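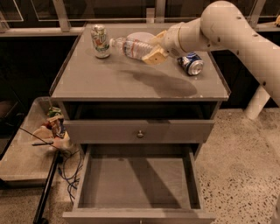
**May, morning session. Werow arm, evaluation unit on loan from Vasylenko. Bench notes: Hanyu Wan. Second reader: Matvii Kuzmenko.**

The unit was powered on at 8:40 and completed its self-check without intervention. The loan paperwork is filed under 1948. Vasylenko has asked for written comments before the unit is returned, and Tedport wishes to see the same comments before it decides on the service plan, so this entry is kept in more detail than usual.

The task under review is the household tidying routine supplied with the kit. The arm is to take a named item from the top of the nightstand and place it in the lower drawer. The drawer is opened by hand before each run, as the supplier's drawer-opening routine is outside the scope of the loan.

## Setup

- Nightstand in the same position as for the Surkby trial. Upper drawer closed, lower drawer fully open.
- Items on top at the start: 7Up can upright, Pepsi can on its side, water bottle on its side, white dish at the back.
- Target for this session: the water bottle only. The cans and the dish are to be left alone.
- Default grip force, default speed. No settings were changed between runs.
- Overhead lights on. The arm throws a heavy shadow over the work area, and we left it that way, as a customer's room would be no better.

## Pick

The bottle is the least convenient of the items. It is clear, it can roll, and in this layout the fingers must come down beside the Pepsi can. The approach from the upper right is sound in principle, but the supplied planner leaves very little clearance on the can side. M.K. considers the margin acceptable for a demonstration and too small for a product. I agree with him.

The two-finger gripper closes around the middle of the bottle, over the label. We had expected the bare plastic to be the better surface. After repeated runs we have no complaint about the label grip and will not ask for a change.

The routine pauses above the item before closing. The manual gives no reason for the pause and no setting to shorten it. Question sent to Vasylenko.

## Place

The drawer is the weaker half of the routine. The wrist has to travel low over the open drawer, and the side walls restrict the angle at which the fingers can open. Release height is fixed in the software at present. A shallow drawer suits the fixed value and a deep one would not, so the supplier should state the limits in the data sheet.

Orientation is not controlled. The bottle may come to rest at a diagonal, which the kit scores as a correct placement. For our purposes this is satisfactory. A customer who wishes to put a second item in the same drawer may take another view. 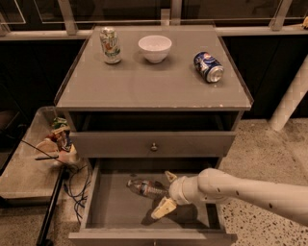

## Log and scoring

The session comprised 34 runs, all on the bottle. Run files are on the shared drive, with H.W.'s handwritten remarks scanned alongside. The score sheet is still to be checked against the files, and no success rate should be quoted to Tedport until that is done.

One correction to the previous entry: the folder listed there as 245 should read 254.

## Open points

1. Clearance to neighboring items – can it be set by the user?
2. Release height – same question.
3. The cable run beside the cart is untidy and should be re-dressed before the next session (M.K.).
4. The service plan offers a reply within four working hours. Ask whether this covers software questions or hardware faults only.
5. Repeat the session with the Pepsi can as the target, all other conditions unchanged.

Unit shut down at 12:15. Lower drawer closed, arm parked.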